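Slides are numbered in the footer. Clicker is on the lectern, spare batteries in the side pocket of the bag. Talk is 15 minutes, then questions.

# What to keep and what to let go: packaging in small community kitchens

**Slide 1: title**

Wait for the door to close. Thank Jolmont for the room and say where the restrooms are. Ask who runs a kitchen and who supplies one. Show of hands only, don't start a discussion yet.

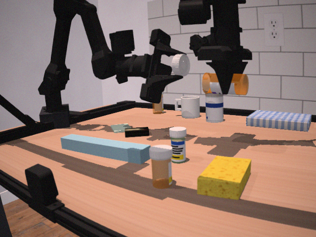 **Deisy Villca**
Kitchen operations lead, Sillis

**Slide 2: why I'm talking about this**

I run purchasing and storage for Sillis. We cook lunch and send out dry goods. Last year we spent $3,698 on containers, lids, labels and bags. I had never added it up before. Most of it was lids.

Say the number slowly. People write it down.

**Slide 3: where the money went**

- Replacement lids for containers we still had
- Single-use cups for cold drinks
- Bags that split when they were filled with rice
- Labels that would not come off, so the jar got thrown out

Lids go missing at the wash station. They get stacked wet, they stick together, and someone puts the whole stack in a bin. We found a full bin of them in March behind the flour.

**Slide 4: cups**

We used to buy disposable cups by the case. Teodor Skjelbred does our deliveries and he was the one who kept asking why he was hauling cups in and trash out on the same trip. We moved to reusable plastic for anything cold. Hot drinks stay in mugs. 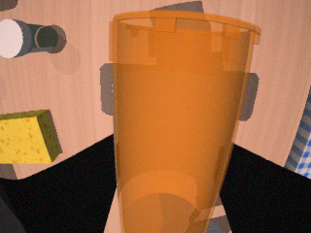
*Orange plastic cup, upright.*

Points to make on cups:

- Pick one size. We tried 2 sizes and the racks never filled right.
- Let them dry upside down before stacking.
- Cloudy is fine. Cracked at the rim goes out the same day.
- Don't write on them with marker. It wears off and looks dirty while it does.

Someone will ask about glass. We don't use it for service because we don't have a second sink for breakage. If you do, go ahead.

**Slide 5: dry goods**

Sillis packed 1,900 bags of dry goods last year. Beans, rice, oats. Thin bags cost less per case but we double-bagged half of them, so we paid more. The heavier bag from Jindgate held up. I don't get anything for saying so.

Screw-top jars work for spices and for anything you open every day. Keep the mouth wide enough for a scoop. If the threads are full of flour, the lid goes on crooked and you get moths. Brush the threads every time you refill.

**Slide 6: the storage room**

Skip this slide if we started late.

We drew the storage room on paper before we moved anything. Tape on the floor for where the carts go. Work surface away from the shelves so two people can get past each other.

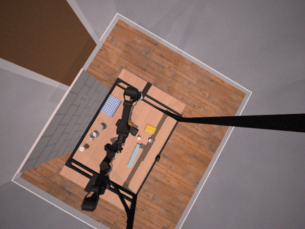
The first layout lasted a month. We had put the heavy sacks at the back, and everyone had to walk past the person doing labels to get to them. Now the sacks are by the door and the empty containers are at the back, stacked by size with their lids in a crate next to them.

Mention the Lagos kitchen visit if there's time. They hang their lids on a rail. We copied it and it works for round ones. Square ones slide off.

**Slide 7: what to do first**

Add up your receipts. Count lids and bottoms separately. Stop buying one thing for a month and see who complains.

The sign-up sheet for the bulk order is on the table by the coffee. Need name, kitchen and case quantity. Phone number if the email is shared.

**Questions I usually get**

*Deposit on cups?* Tried it, too much change to handle.

*Labels?* Masking tape and a pen. Take it off before washing.

*Donated containers?* We take them if the lid is on. Otherwise no.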